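Speaker notes - "Reading the Minutes Nobody Reads" (local history evening, Lastberg Hall)

Start slow, let people find a seat. Say hi to the folks from Scanlon.
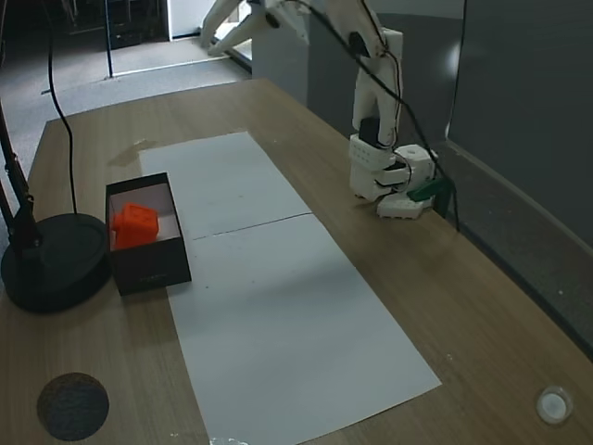 Amna Kazmi wrote to me after the last version of this talk and said I'd made old town minutes sound far too easy, and that her first month with them was mostly squinting at one clerk's capital S. Fair point! So I'm adding the handwriting part back in, and I'll try not to rush it.

**How I got hooked**

I was looking for one thing, the year the Urno ferry stopped running. That's all. I figured one afternoon, tops. I read the January meeting, then the next one, and by closing time I knew who owed the town for a broken gate and I still had no ferry. (Pause here, people usually laugh.)

The set I used has 3819 pages. I have not read them all and I'm not going to pretend I have. Maybe half, and some of that half pretty sleepily.

**Handwriting**

- Don't start with page one. Find the clerk's neatest page and learn the letters there.
- The same names come up over and over, so write out a list of them early.
- Clerks change! One man kept the book for 30 years and I could read him like a newspaper. Then a new guy took over and I was back in first grade.
- Read it out loud if you're stuck. Sounds silly, works for me.

**The fence fight**

Tell this one without looking down. Two neighbors, one fence, and it's in the minutes at 61 meetings. It moves, it falls down, somebody's cow gets blamed. Then it just drops out of the book and I never found the ending. If anyone in the room has family papers from out that way - please come see me.

**The ferry**

Okay, yes, I found it. It was one line, stuck between a lamp oil bill and a complaint about dogs. Read the line slowly. Don't explain it right away.

Kwaku Boateng has the Bravudano books at his end of the county and is happy to take questions by email, so put his address up on the board before the break.

Leave roughly ten minutes for questions. If it's quiet, ask who has the worst handwriting in their family.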